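Denari Residence Services
Linen and Laundry Help Desk
Ticket 236
Opened: 8/2/19
Requested by: Erhan Güneş, Tokgöz House
Assigned to: Igor Chmielewska
Category: Folding and storage
Status: Resolved

Issue reported
Large gray knit covers returned to the second-floor linen closet do not stack evenly. The folded pieces lean forward, and the closet door cannot be closed without pressing on the stack. The requester reports that 43 covers are affected. The woven sheets stored on the shelf below are not affected.

Initial response
The requester was asked to confirm the fold in use, the shelf depth, and whether the covers had been sorted by size. Reply received the same day: covers are folded in half three times, the shelf is 15 inches deep, and no sorting is done before folding.

Troubleshooting
Step 1. One stack was removed and opened on the folding table. Two sizes were found in the same stack. The larger size extends past the front of the shelf when folded in half three times.
Result: cause of the leaning confirmed in part.

Step 2. Covers were sorted by size using the sewn label at the hem. Several labels were faded and those pieces were measured by hand.
Result: stacks improved. Door still did not close on the larger size.

Step 3. The larger size was folded in thirds lengthwise, smoothed from the center outward, and then folded in thirds again. Staff were asked to lift the cloth by a corner and to avoid pulling on the hem, as knit fabric stretches along the edge and the corners then fail to meet.
Result: folded pieces fit the shelf. Door closes.

Step 4. Stack height was limited to six covers. The remaining pieces were moved to the Mendent cabinet in the hallway.
Result: no leaning observed at the end of the shift. 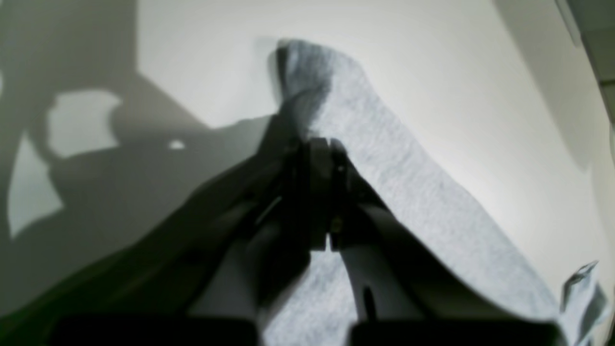

Question from requester: Should the smaller covers also be folded in thirds?
Reply from help desk: The smaller covers may continue to be folded in half three times, provided they are kept in a separate stack.

Resolution
Folding instructions for the larger size have been revised and posted inside the closet door. Replacement labels have been requested from Skevow. The label request will be tracked under a separate ticket.

Closed by: Igor Chmielewska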